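4.2 Surface wear and the decision to discard

Households in the study kept metal and metal-looking items long after their finish had dulled. Fine scratches and small specks of the kind seen in Figure 3 came up in most of the interviews.

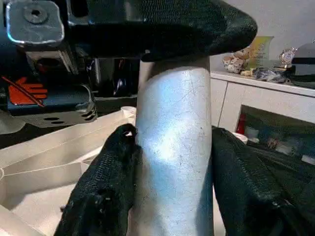 Figure 3. Pale silver-grey cylinder with a matte, mottled surface, thin dark scratches and small specks.

Nivaldo Cavalcanti, commenting on an earlier draft of this section, objected that wear of this sort is too slight to count as a reason for throwing anything away, and that people name it only when an interviewer asks them for a reason. We take the point in part. The first round of interviews, held in May, did ask directly why an item had been thrown out. The second round asked only for an account of the last item to leave the house, and scratches were still mentioned, though later in the conversation and with less certainty.

Of the 256 items recorded in the household diaries, 89 were described by their owners as worn but working. Most of these were moved before they were discarded. A flask went from the kitchen to the garage, a lamp from the sitting room to a spare bedroom. Cordero (the second coder) marked such moves as a separate stage, and we have kept his coding. The time spent in this stage varied widely, and in 14 cases the owner could no longer say when the item had been moved.

Owners rarely spoke of scratches alone. They tended to mention them together with a replacement already bought or a gift received. One participant in Herka said that she had stopped noticing the marks on her old kettle until a new one stood next to it. Another had polished a tray every winter for around 16 years and gave it up after moving house.

The diaries do not allow us to separate wear caused by use from wear caused by cleaning. Participants used the word "scratched" for both, and also for stains that would not come off. We therefore treat surface wear as a single category in the analysis that follows, and return to cleaning habits in Section 5.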